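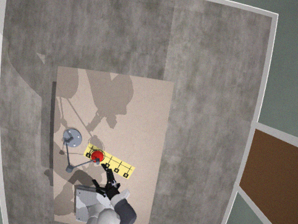
November 15, 2021

Dear Golnar,

Thank you for your patience with this one, and for the kind note you sent with the second payment! Elaheh and Forough have now recorded 241 demonstrations by remote control in the simulator, all of them on the ball task, and we kept 83 for training after Aníbal had gone through the lot (he is stricter than I am, bless him). Most of the ones we dropped were slow, wandering approaches, where the person steering lost their sense of depth and had to back off and try again.

We have asked Pitel for a second hand controller, so two people can record at once. With that in place we hope to reach up to 2000 demonstrations by the end of December, and I will send you the count then.

Warmly,
Ottar Haugen
Cedora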